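The Desk With a Frame Around It
Small-shop owners are building their workbenches upward, and the details are worth getting right

The conventional workbench ends at its surface. Whatever happens above it, such as lighting, cable runs or shelving, is handled by the wall. That arrangement works until the bench has to stand away from the wall, and then everything that used to hang needs something else to hang from.

Dorota Sowa ran into this when she moved her instrument repair business from a basement in Conport to a rented unit in Walville. The new unit has windows on two sides and a brick wall the landlord will not allow anyone to drill. Her answer was a framed table, with uprights at the corners and crossbars between them.

"I wanted the top clear," Sowa says. "The lamp, the power strip and the magnifier used to take up a third of it. Now they go up on the metal and the wood is for work."

The type is old. Drafting rooms and packing lines have used framed tables for decades. What has changed is the size. A frame that once came only in industrial lengths can now be bought in sections short enough for a spare room, and most of the assembly can be done by one person with a hex key.

Choosing the top

A pale top is the usual choice for fine work. Dark screws and black plastic parts show up against it, and it reflects enough light to soften the shadows under a crossbar. It also marks easily. Sowa treats hers with a hard wax oil from Fornero, applied in 2 coats, and recoats every May. Film finishes such as polyurethane last longer between coats but are harder to repair locally once scratched.

Thickness depends on span. A top supported only at its ends will sag under a vise or a heavy tool chest, and a center rail under the surface is cheap insurance. At a depth of 600 mm most people can reach the back edge from a seated position. Anything deeper tends to collect items along the rear.
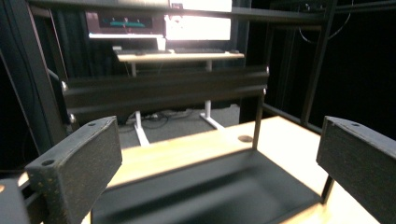 A shallow black tray on a pale wooden top, with a round hole through the surface behind it and a bolted black crossbar beyond.

Holes and trays

Pass-through holes should be drilled before the frame goes on. The best location is toward the back and near the center, where a cable can drop to a power strip below without crossing the work area. The rim needs attention. Raw edges fray cable jackets and let moisture into the wood, so the cut should be sealed, sleeved or both.

A loose tray does more for order than a drawer does. It keeps small parts in one place, and it can be lifted away whole when a job is interrupted. Low sides are preferable, as the fingers can reach in at a flat angle. Sowa uses a smooth one for fasteners and a lined one for anything with a polished face. Zalewska, the shop supplier in Walville, sells both by the piece.

The frame

Most complaints about framed tables concern sway. Four uprights joined only at the top will rack from side to side under light pressure, and a screen or magnifier fixed to the crossbar makes the movement obvious. Diagonal bracing on one side removes most of it. Bracing on the back as well is better, provided it does not block the light.

Bolts should be checked 6 weeks after assembly and tightened with the table unloaded. Sowa went over hers again after 25 weeks and found one that had backed out by half a turn. She added a lock washer to it and left the others alone.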